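Fludholm Prop Index, release notes and data card

Maintainer: Forough Soltani
Earlier releases: Tudur Nicholas
Last edited: Sunday, February 23, 2025

Contents

The index lists hire props held by Araya for film and television work. There are 133 records, stored as one CSV file in UTF-8. Each record is one hireable item or one set that is only hired whole.

Fields

item_id: text, never reused
period: decade of manufacture, or "modern"
category: kitchen, office, shop, street, laboratory
working: yes, no, lights only
power: mains, battery, none
weight_kg: to the nearest kilogram, packed
hire_band: A to D

Blank fields mean the value has not been checked. A zero in weight_kg is an error and should be reported.

Known gaps

Street furniture is thin, with 18 records. The period field is unreliable for telephones, as replacement handsets were entered under the date of the base. Ramiro Sotomayor is correcting these by hand and has finished bands A and B.

Records moved over from the old Trisora list in November keep their former numbers in old_id. Of these, 22 have no hire band.
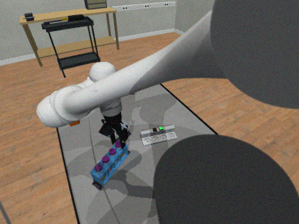
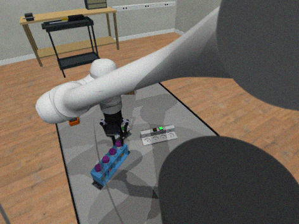

Loading

The file uses commas, with double quotes around any field that contains one. Spreadsheet programs may strip leading zeros from item_id, so import that column as text.

Changes in this release

Split "shop and office" into two categories.
Removed duplicate till records.
Renamed "runs" to "working".

Corrections go to Forough Soltani with the item_id in the subject line.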